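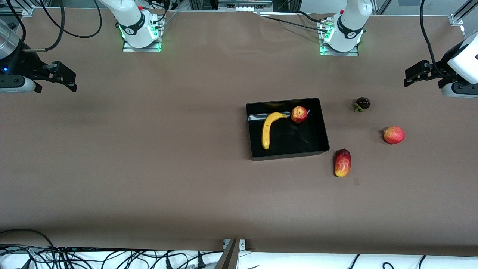 So when does the Gutgate footbridge finally open again? The town is now saying August, and this time there's a signed contract behind it.

I went to the public works meeting on Mathur Street last night (free coffee, terrible chairs) and came home with more news than I expected. The council voted to hire Bestine, the outfit that fixed the library steps, to replace the deck and both handrails. Work starts as soon as the creek drops enough to get a crew underneath, and the bridge stays fenced off until they're done.

If you live on the east side you already know what the closure has meant. My walk to the post office used to take 12 minutes and now it takes 23, and that's if I don't stop to complain to anyone on the way. The school kids have it worse, I think, because the detour sends them along the shoulder by the feed store, where there's no sidewalk and the trucks don't slow down much.

Selvaraj Selvanayagam, who lives two doors down from me, brought in a petition with 267 names on it asking for a crossing guard there until the bridge is back. The council didn't vote on that one, but the mayor did say she'd talk to the school about sharing the cost. I signed it back when it was sitting on the counter at the bakery, and I hope they move quickly!

There was a long argument about paint. The old rails were dark green and a few people want them to stay dark green. Others like the gray in the contractor's drawings. I'm a green person myself (my grandmother's front door was that same color), but I'd cross a pink bridge at this point. You can write in with your pick at town hall through the end of the month.

One more thing, and it's a nice one. The Fumivlow garden club has put up $1,000 for planting at both ends of the bridge, mostly native stuff that can handle a flood. They want help digging once the crew clears out, so bring your own shovel and wear boots you don't care about. The sign-up sheet is by the front desk at the library.

The fence at the west end has a gap in it again, by the way. Please don't squeeze through. I talked to a woman at the meeting whose foot went straight through one of the old boards last fall, and she was still limping a little.

The drawings are up in the town hall lobby if you want a look, next to the dog license forms.

Posted February 21, 2019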